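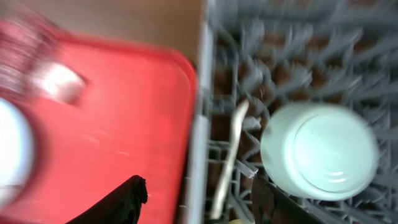

In defence of the dish rack

By Rebecca Greco
15 December 2019

We moved into the house on Rankin Street with a dishwasher already in it. It broke in February. The repair was going to cost more than I wanted to pay, so we said we would manage by hand until the summer and then look at new ones. Summer came and went. I now think we should leave the gap under the worktop as a cupboard and stop pretending.

My case is a simple one. A dishwasher suits a household that owns a lot of crockery and uses most of it every day. We are three people. With the machine we ran it half full, or we waited until it was full and ran out of cups by the afternoon. With a rack the cup you used at breakfast is there again at eleven.

The rack matters, though, and people buy bad ones. I have had the folding wooden kind, which went black at the joints, and a chrome one that rusted within the year. What I want is close-set wire with a plastic coating, grey or any other colour that doesn't show tea, and prongs near enough together that a cup stays where it is put. Wide gaps are fine for dinner plates and hopeless for anything small.

I also want a tray beside it. Ours is red plastic, large, and faintly scuffed here and there on the flat part. A lot of people would call it clutter. I would say it does half the work, as it gives you somewhere to set things down that haven't got a place yet — the lid of something, a child's beaker, a bowl waiting its turn. Without it those things go on the wood, and wood left under wet crockery goes pale and rough. I learned that on the worktop in our flat in Lendisbridge and lost part of a deposit over it.

My sister disagrees with nearly all of this. She says a rack is never empty, so the kitchen never looks finished. She is right that it is never empty. I don't see why a kitchen should look finished when people are going to eat in it again in a few hours.

Her better point is about time. Washing up by hand takes me longer than loading a machine did, and I won't claim otherwise. But I used to rinse everything before it went in, and then somebody had to unload it, and that somebody was usually me. Put those together and the difference is smaller than the adverts suggest.

There are homes where I would say buy the machine. If you have bad hands, or a big family, or you cook for guests every weekend, then of course. I only object to the idea that a kitchen without one is missing something.

Related
Seven things I stopped keeping under the sink
Do we need so many mugs?
The Putano market and its enamel stall
Letters: readers on tea towels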